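Clearing up after a takeaway lunch: your questions

Do I need one of those sorting stations with four lids?
We doubt it. Skisutero sells one for 109 pounds and the makers say it changes how a room eats. We used one at Natthorpe for two months and people still stood in front of it looking lost. A plain round bin with a liner does the same job.

Can paper cups go in with the paper?
Usually not, whatever the little symbol suggests. Many have a thin lining that ordinary paper collections won't accept. Ask your own council, and don't take the supplier's word for it.

What about wooden chopsticks?
Depends who you believe. Some food waste schemes take untreated wood and plenty don't. If you can't get a straight answer, put them in general rubbish. We are wary of washing the cheap ones for another go, as they splinter and hold on to smells.

Where should the bin go?
Up on the table while you clear, if it's small and its base is clean. Bring it alongside the bowls and cups and you'll drop far less on the carpet.

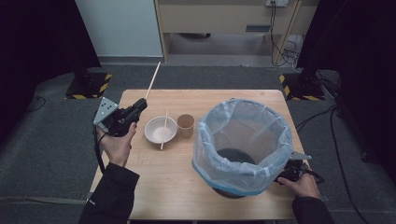
Bowl, chopsticks, paper cup and a lined bin, all on one table.

Does it matter how the liner is fitted?
More than the bag makers let on. Fold the rim well over the outside - a hand's width if you can spare it - or the first heavy thing pulls it in. "Stay-put" bags at twice the price slid down just as often when Lurdes Figueiredo tried them.

Should bowls be scraped first?
Yes, but the bowls you keep go to the sink, so take the chopsticks out before you stack anything. Concetta Messina disagrees and stacks the lot. She also loses more bowls than the rest of us.

Is a 40 litre bin big enough?
For a lunch table it's too big. You'll be tempted to leave it until Friday, and by then you'll know about it.

Do scented liners help?
No. You get the smell of old noodles and lemon together.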